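Skedance pulls its finale, and I have questions

So the last episode of Damwood is off the schedule. I found out at 8:40, twenty minutes before I was going to sit down with it.
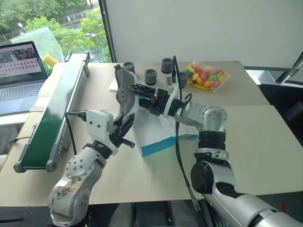 Skedance put out two sentences saying the episode "needs further review." Review by whom? They had five episodes in the can in July, and Margarida Torres has been doing interviews about the ending for weeks. I don't buy that somebody only watched it this afternoon.

Divya Chettiar's fan forum says it's a music rights problem. Maybe. The same forum told us Lwazi Swanepoel was leaving after episode two, and he's still in it.

They're also promising the finale "at a later date." Makhubela got the same promise when it was yanked, and I'm still waiting on that one. I'll keep the subscription until the end of the month and then we'll see.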